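쿠키 안내: 이 사이트는 로그인 유지와 글꼴 크기 기억을 위해 쿠키를 사용합니다. 계속 이용하시면 동의한 것으로 봅니다. [동의] [설정]

생활·작업실 > 목재 > 묻고 답하기

인쇄하기 | 이메일로 보내기

질문: 집성판 이음매가 점점 눈에 띄는데 갈라지는 건가요, 제가 예민한 건가요

작업대 위에 올려 쓰는 나무판 때문에 글 올립니다. 밝은 색 나무를 옆으로 이어 붙인 판이고, 단풍나무라고 듣고 샀습니다. 파신 분이 그렇게 말씀하셨으니 단풍나무겠지요. 저는 나무를 보고 이름을 맞히는 재주가 없습니다. 참나무와 식탁도 구분 못 합니다.

밑에는 구멍 뚫린 타공판을 깔아 두었습니다. 원래 벽에 걸려고 산 타공판인데 벽에 못을 박지 말라는 계약 조항을 나중에 읽는 바람에 수평으로 누워 지내고 있습니다. 판은 그 위에 그냥 얹어만 놓았고 나사나 양면테이프는 쓰지 않았습니다.

문제는 가운데 가로로 지나가는 이음매입니다. 살 때는 있는 줄도 몰랐는데 겨울을 나고 나니 자꾸 그 선만 보입니다. 손톱으로 긁으면 걸리는 것 같기도 하고 안 걸리는 것 같기도 합니다. 같은 자리를 하루에 몇 번씩 긁다 보니 이제는 제가 홈을 파고 있는 게 아닌가 싶습니다.

궁금한 점은 이렇습니다.
- 이음매를 경계로 위아래 색과 무늬가 조금 다른데 이것도 불량인가요?
- 옹이가 작게 몇 군데 있습니다. 빠지기도 하나요?
- Plivus 오일이라는 걸 얻어 왔는데 이음매에 듬뿍 먹이면 메워질까요?
- 타공판 위에 올려 두는 게 나쁜가요, 아니면 오히려 좋은가요?

사포는 60방짜리 한 장 있습니다. 도마로 쓸 건 아니고 물건 올려놓고 이것저것 만지작거리는 용도입니다.

답변 2개

답변 1 (도움이 됐어요 2)

원래 그래요. 나무니까요. 저희 집 것도 그런데 몇 년째 잘 씁니다. 신경 쓰이면 위에 뭘 덮으세요. 저는 식탁보를 덮었고 그 뒤로 나무 상태를 본 적이 없어서 마음이 편합니다.

아 그리고 Fudetti에서 파는 메움제 좋다던데 써 보진 않았습니다.

답변 2 (질문자 채택)

위의 식탁보 의견도 존중합니다만 조금 더 보태겠습니다.

선이 보이는 것과 벌어진 것은 다릅니다. 집성판은 여러 쪽을 붙여 만든 물건이라 선은 처음부터 있습니다. 이웃한 쪽이 같은 나무에서 나왔다는 보장도 없어서 한쪽은 더 밝고 다른 쪽은 결이 더 진한 일이 흔합니다. 불량이라고 반품하러 가면 가게에서 차 한 잔 주고 돌려보낼 겁니다.

벌어졌는지 보려면 손톱은 그만 쓰시고 얇은 종이를 써 보세요. 영수증 정도면 됩니다. 모서리를 이음매에 대고 밀었을 때 들어가지 않으면 아직 걱정할 단계가 아닙니다. 들어간다면 끝에서 끝까지 그런지, 한쪽 끝만 그런지 봐 두세요. 한쪽 끝만 벌어진 경우가 제일 흔하고 고치기도 제일 쉽습니다. 목공용 접착제를 밀어 넣고 클램프로 하룻밤 물려 두면 됩니다. 클램프를 너무 세게 조이면 접착제가 다 밀려 나오고 판이 휘니까 힘 자랑은 다른 데서 하시고요.

오일은 메움제가 아닙니다. Plivus든 뭐든 듬뿍 부으면 이음매 주변만 진해져서 지금보다 선이 더 잘 보입니다. 게다가 나중에 접착제를 넣어야 할 때 오일 먹은 자리는 잘 안 붙습니다. 순서는 접착, 사포, 오일입니다. 얇게 바르고 닦아 내고, 하루 두었다가 한 번 더 바르세요. 앞면만 바르지 말고 뒷면과 옆면도 같이 바르세요. 앞면만 바른 판이 접시처럼 휘는 걸 저는 제 돈으로 배웠습니다. 오일 닦은 천은 뭉쳐 두지 말고 펴서 말리시고요. 저절로 불이 붙는 수가 있습니다. 이건 농담 아닙니다.

60방은 서랍에 도로 넣어 두세요. 그걸로 밀면 이음매는 확실히 안 보입니다. 긁힌 자국만 보이니까요. 100방에서 시작해 더 고운 것으로 올라가시고, 반드시 결 방향으로 미세요.

옹이는 작고 단단히 박혀 있으면 그냥 두면 됩니다. 손가락으로 눌러서 움직이는 것만 순간접착제를 한 방울 떨어뜨리세요.

타공판 위에 얹는 건 괜찮습니다. 아래로 바람이 드니까 맨바닥에 딱 붙여 두는 것보다 낫습니다. 고정을 안 하신 것도 잘하셨습니다. 나무는 계절 따라 폭이 늘었다 줄었다 하는데 사방을 나사로 잡아 두면 갈 데가 없어서 제일 약한 데가 터집니다. 타공판을 여러 장 이어 까셨다면 맞닿는 자리에 단차가 없는지만 자를 대고 확인하세요. 판이 덜컹거리는 건 대개 밑이 문제입니다.

아래 판이 딱 이런 종류입니다. 가운데를 가로지르는 긴 선이 하나 있고 먼 쪽에 희미한 선이 하나 더 있는데, 이 정도로 보이는 건 저라면 그냥 두고 씁니다.
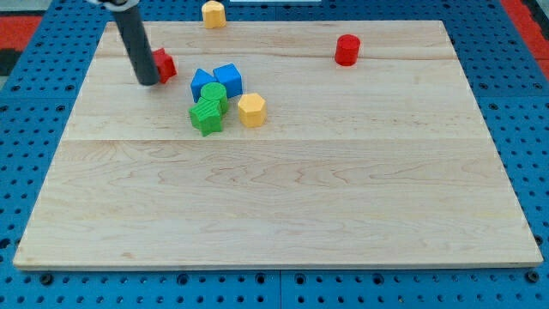 먼 쪽 선까지 찾아보라고 하셔서 제 판도 다시 봤더니 선이 하나 더 나왔습니다. 고민이 두 배가 됐네요. 영수증은 안 들어갑니다. 세게 밀었더니 영수증이 구겨졌고, 가운데 선도 마찬가지였습니다. 그럼 접착은 건너뛰고 100방부터 사 오겠습니다. 한 가지만 더 여쭙자면 옆면에 얇게 드러난 마구리 쪽도 오일을 똑같이 바르면 되나요?

마구리는 더 바르셔야 합니다. 빨대 다발 끝이라고 생각하시면 됩니다. 바르면 바르는 대로 빨아들이니까 더는 안 먹을 때까지 바르고 남은 건 닦으세요. 그리고 겨울에 난방기 옆에 두셨으면 자리를 옮기세요. 그게 오일보다 효과가 큽니다.

식탁보도 아직 유효한 선택지입니다.

조회 2353

인쇄하기 | 이메일로 보내기

Kulerora 생활 소식지를 이메일로 받아 보세요. 한 달에 한 번 보내 드리며 언제든 해지할 수 있습니다. [이메일 주소 입력] [구독]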